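Unit 7: Comparing Two Grippers on a Shared Bench
Instructor: Nazma Selvanayagam
Lab support: Kittipong Sukprasert

Reading before lab: the Nanayakkara notes, sections on finger stiffness and contact.

In the last unit we worked out grip force on paper. In this one you measure it. Each group runs the same pick with two grippers, the Drillby and the Grollow, and writes up the difference. Most groups expect the stronger gripper to win. Look at your miss data before you decide.

Setup. Two arms share one wooden board laid over the metal platform. Keep one arm parked while the other is moving. Approach from straight above, stop just over the wood, check the height, then go down.

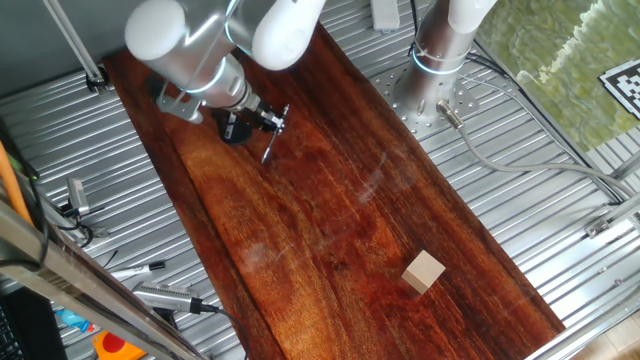

Start every run from the same hover height. If you change it halfway through, throw out the earlier runs and begin again. The controller logs finger position and motor current to a Pusitz file, one line per sample. A good pick shows a flat current after contact. A slow fall means the part is slipping.

Last May's class logged 1409 picks with the Drillby and 1201 with the Grollow. The counts don't match, so compare rates – not totals.

Thin parts. Wires and threads are harder than blocks. The fingertips have to come almost to the surface, and a small height error means either a miss or a scratch in the finish. Use the slow speed setting and lower the force limit first. Glare is the other problem. A polished board throws the ceiling lights back at the camera, and a pale strand near a bright patch may not be found at all. Move the part before you change the exposure. 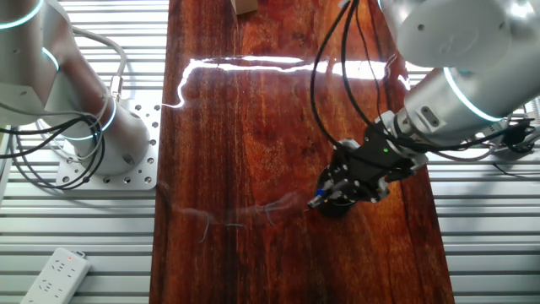

Fig. 2. Gripper held just above the board, with thin pale strands lying to its left.

Check cable slack before each run. Move the wrist through its full range by hand control and watch for any cable that pulls tight.

Hand in: the log files, a table of pick rates for each gripper, and one page on which one you would choose for thin parts. Files with more than 2000 lines should be zipped. Name the gripper in the file name.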